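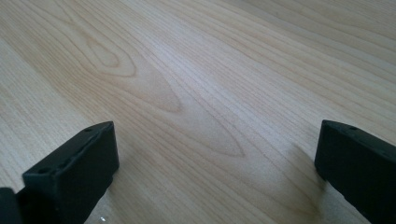

Figura 1. Dedos negros de la pinza de mano, abiertos sobre el tablero de madera, vistos por la cámara de la propia herramienta.

Proyectos > Manipulación > Informes de alumnos > Comparación de dedos y cámara para pinza de mano

Imprimir | Enviar por correo electrónico
Tiempo de lectura: 4 minutos

Comparación de dedos y cámara para pinza de mano
23 de julio de 2021

1. Objetivo

El trabajo compara dos juegos de dedos para la pinza de mano Flekudlow, con la que se graban demostraciones que después reproduce el brazo Vindance. Se quería saber qué juego daba menos agarres fallidos con piezas bajas y si la cámara de la herramienta veía bien la zona de cierre. La parte del controlador quedó fuera del informe; se usó el que ya estaba configurado en el laboratorio Humano.

2. Material

El juego A es de dedos gruesos, con cara interior plana y agujeros pequeños en la cara superior. El juego B, comprado al distribuidor Ó Ceallaigh, es más estrecho y termina en una almohadilla curva. Los dos se montan en el mismo soporte, aunque con el B hay que volver a ajustar el cero de apertura.

Como piezas se usaron tacos, tapones de botella, un rotulador y arandelas grandes.

3. Procedimiento

Se hicieron 1242 agarres en total, repartidos por igual entre los dos juegos. En cada uno se partía con la pinza abierta, se bajaba hasta la mesa, se cerraba y se levantaba la pieza. Un agarre se dio por fallido si la pieza caía antes de llegar a la bandeja o si los dedos se cerraban sin cogerla.

Las primeras pruebas, de mayo, no se incluyen en el total. Entonces la cámara estaba más inclinada y en muchas grabaciones no se distinguía el contacto con la pieza.

4. Resultados

Con el juego A se completaron 481 agarres. Con el B fueron menos, y la diferencia se concentra en los tacos y en el rotulador, que giraba entre las almohadillas al levantarlo. En los tapones los dos juegos quedaron muy parecidos. Las arandelas fueron la peor pieza en ambos casos: los dedos del A son demasiado gruesos para meterse bajo el borde y los del B resbalan.

En cuanto a la cámara, el hueco entre los dedos abiertos se ve despejado y la veta de la mesa queda nítida en la parte cercana. Hacia el fondo se va perdiendo el detalle. Junto al dedo derecho hay una sombra difusa sobre la madera (figura 1). En las grabaciones con piezas oscuras, una sombra así nos complicó marcar el instante de contacto, y hubo que repasar a mano esa parte de los vídeos.

5. Problemas encontrados

Los tornillos del juego B se aflojaron 2 veces durante la serie y se repitieron los agarres afectados. Tampoco se midió la fuerza de cierre, que dependía de la mano del operador.

6. Trabajo pendiente

Falta repetir las arandelas con una punta biselada sobre el juego A y probar una segunda luz al otro lado de la mesa. El soporte para esa luz ya está dibujado, pero no se ha impreso.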